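Flunholm block task — student project data card

Recordings made by the Flunholm robotics club for its second-year manipulation project. The set was put together by Ottmar Rothe and Niall Geddes as part of the club's entry for the Bautista student competition in October.

Version of May 7, 2025. The set holds 1,671 episodes. The goal was 2,000, and the remainder will be added if the arm is free over the summer.

Task

One arm works on a white tabletop with wooden blocks of different sizes. The operator brings the gripper to the small block, closes on it, lifts, and sets it down again. The larger block is left alone — it is there so that a policy has to choose. 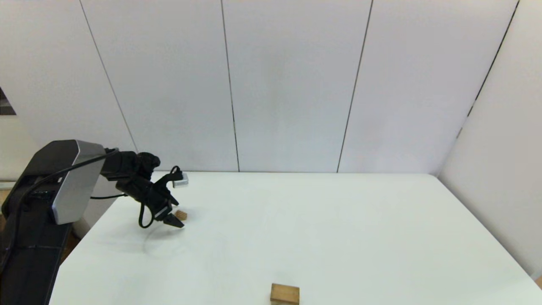

Gripper open just above the table, small cube to its right, larger block at the near edge.

Collection

Four students shared the operating. Each one did a practice session first, and practice runs are not included. Block positions were changed by hand between episodes. No fixed grid was used, so don't expect even coverage of the table.

Known problems

- 76 episodes end early and are marked "short" in the index.
- Lighting differs between sessions.
- Block names in the older notes don't match the index. Use the index.

Use

Free for coursework and club projects. Please credit the club. Corrections go to Niall Geddes.

Related
Hirnomov gripper notes
Grolano logging scripts
Bautista entry checklist

Contact: Flunholm robotics club | Back to top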